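Notebook, January, page 73 onwards

Morning, 9.40

Second go at the play food. The first go is on page 71 and mostly consists of Yannick Charpentier's handwriting, so I'm starting again from what I can read.

For anyone picking this book up cold: the Guérin box is the big one of pretend groceries for the family corner, and the job is to decide which pieces are fit to go out on the white table with a basket, and which go back in the cupboard to frighten each other. The stock sheet gives the box as 16 pieces. It has an item number, 3,201, which I mention only because the lid has the same number written on it with the comma in a different place, and Ysaline Courtois spent part of yesterday looking for a box that was under her elbow.

Washed the lot before starting. Warm water, a bit of washing-up liquid, rinse, tea towel. The yellow fruit squeaks when you dry it. The leaf does not like being rubbed and should be patted.

10.15

Labels. The old labels were done on the Pritudex printer and have gone brown at the edges. Half the names are wrong anyway. What I've settled on:

"Mango" stays mango. Yannick holds out for papaya. He has been outvoted, one to one, with me in the chair.

"Aubergine (small)" becomes sweet potato. The colour is a purplish red and it narrows to one end, and no aubergine I've ever cooked looked like that.

"Salad" becomes leaf. We had a long talk over whether it was spinach or lettuce and I'd like that half hour back.

"Orange" stays orange. Nobody could find anything to say against it.

10.50

Basket. There were two candidates. The Zesinport one is deep, lined with gingham, and everything put into it vanishes as far as a four-year-old is concerned. It also tips when you lean on the handle. The other is the oval wicker one with the open lattice round the top, shallow enough to see into from a child's height, and it doesn't have a handle to lean on. Wicker one it is. The only thing I'd hold against it is the raised woven bit down the middle of the bottom, where round things will choose a side and stay there. Try the orange in it before deciding whether that matters.

Checked the rim for loose ends with an old pair of tights (snag test, Ysaline's method, her tights). One snag, on the outside, trimmed flush with the nail scissors. Nail scissors now back in the first aid tin, where I'd be grateful if they remained.

11.20

Setting out. Basket towards the left, food spread to the right of it, everything on its side as if it had been tipped out of a shopping bag by someone with better things to do. Tried a straight row first and it looked like evidence. The scattered version is friendlier. Mango and orange are touching, which I like, and the leaf wants to be over by the far end where its flat shape shows up against the white.

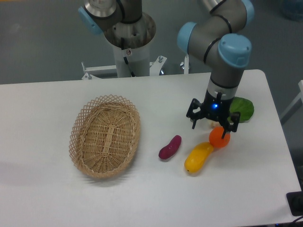 Notes on the pieces

Sweet potato. Best of the bunch. Sits where it's put, good colour on the white, small enough for a small hand. Keep.

Mango. Very shiny. Under the strip light it picks up a glare that makes it look varnished, but at least it can be found from across the room. Keep, under protest from the papaya party.

Orange. Rolls if you breathe on it. The table isn't level, I've said so before, and a folded bit of card under one leg took care of the worst. Keep.

Leaf. Flat, green, unconvincing, and the one that everyone picks up first. Keep, and look for a spare.

The pale one. Yannick wrote "garlic?" on page 71 and then crossed out the question mark, which I admire. I've put the question mark back. Goes on the list as "garlic?" until someone finds the original leaflet.

Rejected today: a tomato with a tooth mark, half a lemon with no other half, and something from the bottom of the box that smelt of pencils.

11.55

Prices, for when we're asked. Gemgate will do a bag of replacement vegetables for 25, postage extra, choice of contents theirs. Given that their choice last time ran heavily to turnips, I'd sooner wait and pick singly.

The table itself wiped down well. Matte top, so fingermarks hardly show, though crayon does. Rounded corners are a blessing and I take back what I said in the autumn.

Still to do

Reprint five labels, bigger lettering, matt paper.
Proper foot for the short table leg, card is already squashing.
Orange in the basket, see above.
Ask Ysaline whether she wants the tights back.
Find the leaflet. Yannick thinks it's in the drawer with the batteries.

12.10

Leaflet not in the drawer with the batteries. Batteries not in it either. Gone for lunch.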